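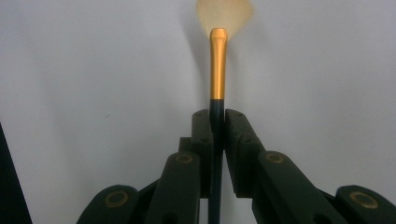 When the grippers let go

I caught up with Tayla Grimshaw one afternoon in November, right after lunch, and she was still a bit cranky about episode 1103. If you collect demonstrations with hand-held grippers for a living, as she does at Felteo, you'll know the feeling.

"It was the brush," she told me. "A skinny handle, slippery as anything, and the left gripper just stopped squeezing." The trigger felt normal in her hand, she says, and the log said closed. The fingers weren't!

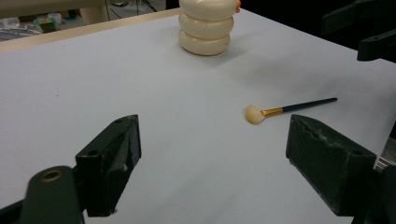 She'd already recorded 40 episodes that morning before she twigged, and 20 of them had to be chucked. The culprit was a tiny screw in the linkage that had been backing out, a bit more with every squeeze. I asked if anyone got hurt and she laughed – only a pinched thumb, when the finger snapped back while she was poking at it with the power still on. She's not proud of that bit, and she put it in the fault report anyway.
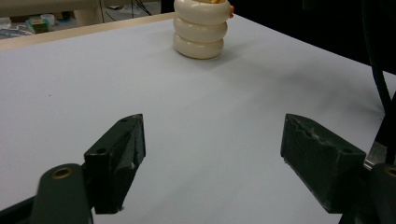
Sneha Pant reckons the thumb matters more than the lost data, and that the whole crew had got slack about unplugging before they touch a linkage. Tayla didn't argue when I passed that on. "Yeah, fair," she said.

They now check every pivot with a driver after each 40 episodes, and there's a dab of thread lock on all the screws (blue, the kind you can undo later).

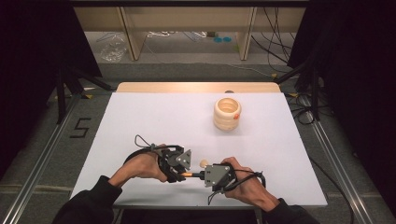 I wanted to know if she trusts the log these days. "Nope," she said. She looks at the fingers first and the screen second, and she's asked Trelley for a proper position sensor at the tip. They've said maybe by autumn.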